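Electric cooking pot

The electric cooking pot is a small plug-in vessel for boiling, simmering and steaming, and I reckon it's the most underrated thing you can own in a share house. I've been putting together these kitchen entries for a while now, and this is the one I get the most mail about (mostly from uni students, bless them).

It sits somewhere between the kettle and the rice cooker. The element lives in the base, the bowl is usually metal, and the lid is often glass so you can keep an eye on your noodles without letting the steam out. Mine is a Wetik I bought at the Flutley markets, and it's done porridge most mornings ever since!
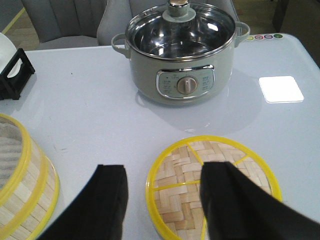

D. Appiah

Steaming is where I get really keen. Put a few centimetres of water in the bottom, sit a bamboo basket over the top if the rim's the right size, and you've got dumplings in the time it takes to find the soy sauce. Frozen ones want a bit longer – I give mine an extra 5 minutes and check the middle of one before I serve the rest.

Early models were pretty basic. The oldest I've cooked with is a Celeo from 1987, all beige, with one switch and no thermostat to speak of, so you had to hover. Newer pots generally have a low and a high setting, and many cut out if they boil dry.

For cleaning, unplug it and let it cool, then soak any stuck rice in warm soapy water for 30 minutes. Keep the base out of the sink, please. White scale on the metal comes off with a splash of vinegar.

See also: Rice cooker; Billy; Bamboo steamer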